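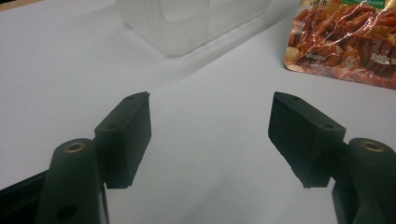
Chapter 4
The Trouble with Lunch

In January, a company called Purnora promised its investors a machine that would pack a school lunch, wipe the counter and put the leftovers away. The counter has so far been wiped by people.

You might expect a chapter on household robots to begin with something grand, such as folding a fitted sheet. We start with lunch. A robot in a car plant can put the same weld in the same place all day and never be handed a bag of snacks. A kitchen hands it one immediately. The bag is shiny, which confuses the camera, and it crumples, so its shape after you touch it is not the shape you planned for. A see-through tub is worse, as depth sensors tend to look straight past it at the table.

Maëlys Lemaire spent a winter on this problem at the Hudby test kitchen. Her team gave their machine 1000 tries at lifting a soft package and setting it down in a container. It managed 772. She was pleased with the number until her sister asked how she would feel about a dishwasher that did the same with plates.

Shop floors have their own version. The packing line at Gukbridge handles up to 400 kinds of item, and the robot there is trusted with 190 of them – mostly boxes. Everything floppy, clear or slippery still goes to the night shift.

In this chapter we look at why gripping is harder than seeing, and why letting go is sometimes harder than gripping. Section 4.1 deals with two-fingered hands and what can be done with them. Before you read it, try moving a bag of chips across your own table using one finger of each hand – keep the chips whole if you can.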